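Two-arm cell (packing work)

A two-arm cell is a table with a robot arm at each side, set up so both can reach the same spot in the middle. I look after the ones at Vunell, where we pack small parts, and I got asked to write this entry because I'm the one who won't stop talking about them! Before any real table changes, we try the job out in simulation. 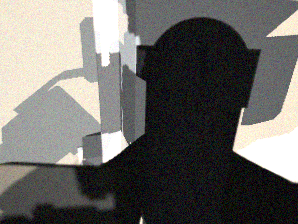 Simulated close view, with the gripper in black against a pale surface.

The name on our floor is "the Florent table," after the old packing line it replaced. Two people used to stand there all shift (I was one of them) and fill 600 trays between us. My wrists remember.
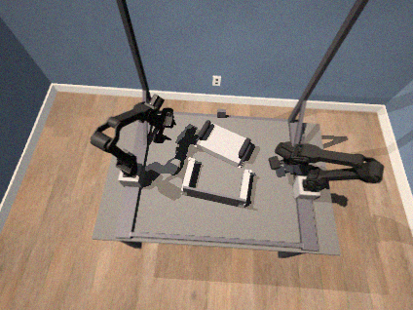
Simulated two-arm cell, both grippers empty.

What changed for us is mostly the kind of tired you get. Packers became cell minders, with 20 hours of training, and you spend the day watching, restocking and clearing jams.

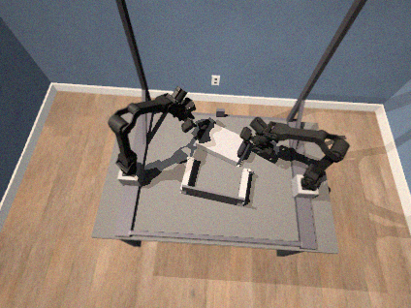 Essam Abou Zeid, our shift lead, fought for a rule that packers get a say in every new layout before it goes live, and I think that mattered more than the arms did. We catch silly stuff, like a tray parked where you'd have to lean over to grab it.

Not everyone loves it. Some folks miss chatting across the line, and the Badawi site kept one hand-packing bench for odd orders, which I'd happily work on a Sunday. 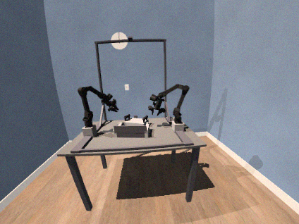

Cell layout in simulation, with an open-topped box between the arms.

See also: Wandetti feeder; hand packing; shift rotation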